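How to run a table-setting demo at your robot open day

We had our open day at Mevex in August, and I've had enough emails asking how we did the place setting demo that I'm writing it up. You don't need much – a robot arm that already picks things up reasonably well, a tray, some picnic stuff and a lot of painter's tape.

1. Cover your work surface with brown paper and tape a grid on it. Ours was pretty wobbly and it didn't matter one bit! The grid is for you, so you can put the tray back in the same area between groups.

2. Pick a tray in a strong color. We went with green, and people at the back of the room could follow along just fine.

3. Lay out a plate, a fork and a spoon. Plastic only, please (I learned that at Skornton, with a real plate).

4. Run the whole thing 11 times before anyone shows up. If it goes wrong more than once, slow the arm down to 60 percent and try again.

5. Let visitors in up to eight at a time, and mark a line on the floor they stay behind. Keep one person on the stop button the whole time, and I mean the whole time.

6. Talk while it moves! Ask the kids which side the fork goes on. They will argue, and that buys you a minute to reset.

We run Prara for the motion planning, but whatever you already use is fine. Print more handouts than you think – our 100 were gone before lunch.
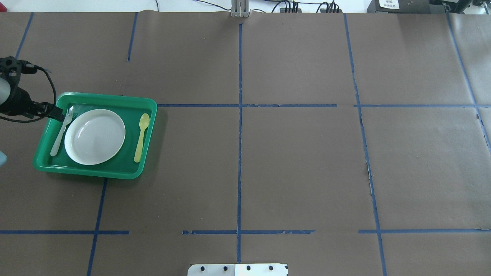
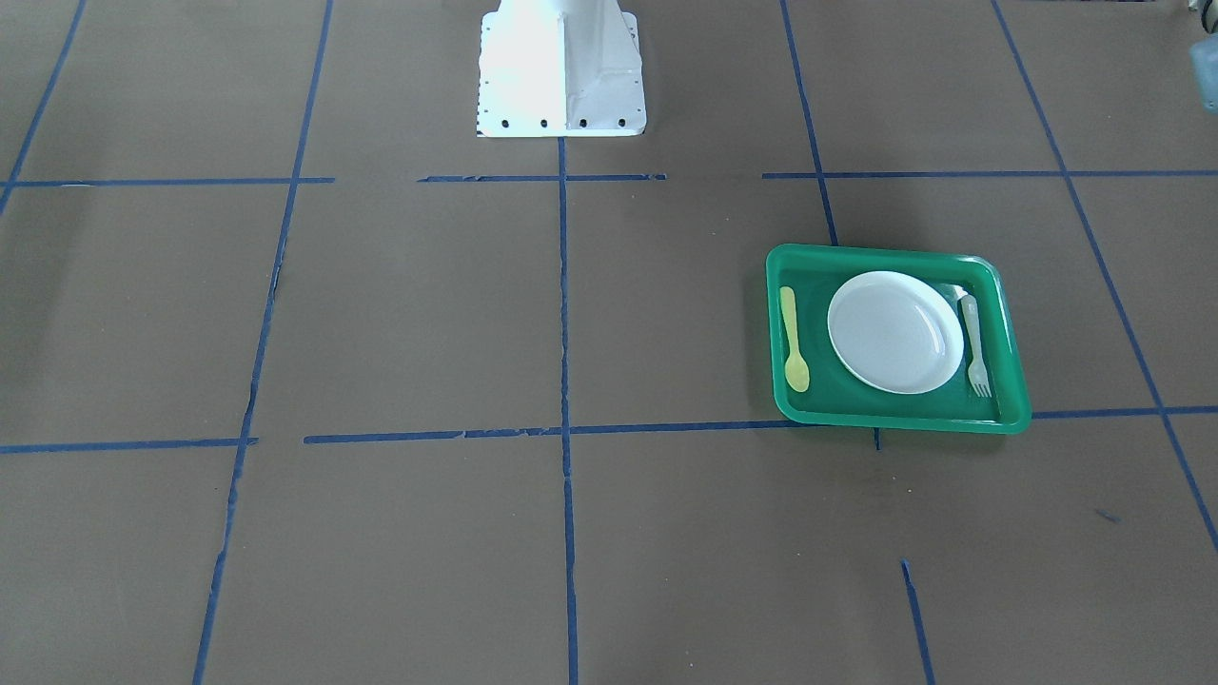 The green tray with its plate, fork and spoon, on the taped grid.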